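Home | Papers | Methods | Data | About
Filed under: Robot Learning, Data Collection
14 shares | 3 comments

4. Collection of Demonstrations

4.1 Task and workspace

The demonstrations used in this study were gathered at the Skelham laboratory under a protocol written by Keerthana Kurian and reviewed before the first session in November. Each demonstration is a full record of one household task carried out under remote control by a trained operator. The record holds the head camera video, the joint positions, the gripper commands and a short written instruction. The complete set, which we call Lustarier, contains 3,000 demonstrations across 12 tasks.

The flower task was included because it places demands on the policy that the other tasks do not. A bouquet has no single rigid shape. Its heads swing when the stems are lifted, its leaves may hide the point where the fingers should close, and the opening of a vase leaves little room for error. The written instruction given with every record was "put the flowers in the vase." Operators were told to grasp the bunch by its stems and were free to choose their own path from there.
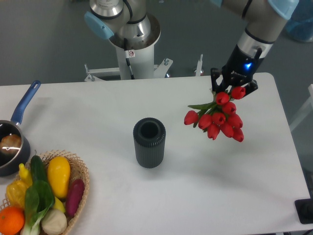 Figure 3. Flower task, head camera view. The gripper holds the tulips by the stems above the table, to the right of the ribbed vase.

Objects that play no part in the instruction were kept on the table throughout the flower sessions. In the arrangement of Figure 3 these are a saucepan with a bread roll in it and a wicker basket of artificial produce. Their purpose is to keep the policy from learning that any object in view is an object to be handled. A model trained on bare tables in our earlier Kabbaj study reached for the nearest item whenever a new one was added, and we wished to avoid a repeat of that result.

4.2 Recording procedure

A demonstration begins when the operator presses the start pedal and ends when the gripper has returned to its rest position. Operators were asked to move at a steady pace and to avoid long pauses, as still periods tend to teach the policy to wait. Short pauses before a grasp were allowed. These were found to be useful in the flower task, where the operator must judge the height of the stems from the camera view alone.

Recording was done with the Hurkance software package, which stores all streams against a common clock. Where the clock of one stream drifted from the others by more than the permitted amount, the whole demonstration was set aside – no attempt was made to repair it.

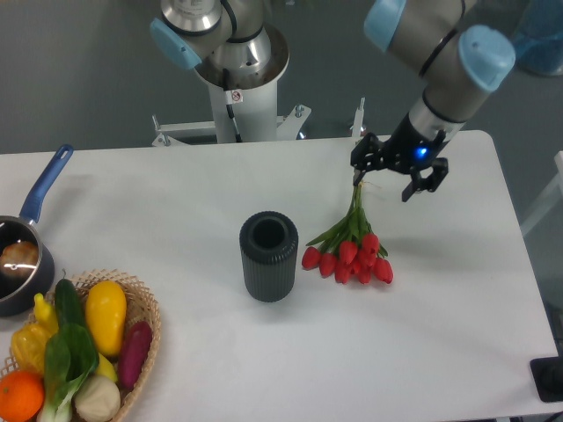
The starting position of the bouquet was changed between demonstrations. The operator's assistant placed it by hand within a marked range on a printed plan, turning it so that the stems did not always face the same way. The vase was moved less often, at the start of each block. A block in which the same placement had been used twice in a row was flagged during review, and the second record was removed.

4.3 Review and labeling

Two reviewers watched every demonstration at normal speed and assigned one of three labels: complete, complete with correction, or failed. The second label was used where the operator missed the first grasp, opened the gripper and tried again. We kept these records in the training set. They show the policy how to recover from a poor approach, and earlier work in our group had suffered from the lack of such cases. Failed records were stored separately and used only to train the success detector described in Section 5.

Of the full set, 352 demonstrations belong to the flower task. Review of all tasks took over 900 hours of staff time, a larger share of the project than had been planned. Most of that time went to disagreements over the second label – in particular, whether a slight shift of the fingers before closing should count as a correction. The rule finally adopted was that the gripper must have closed at least once without holding the object. Records labeled before this rule was agreed were reviewed again from the start.

Previous section | Next section | References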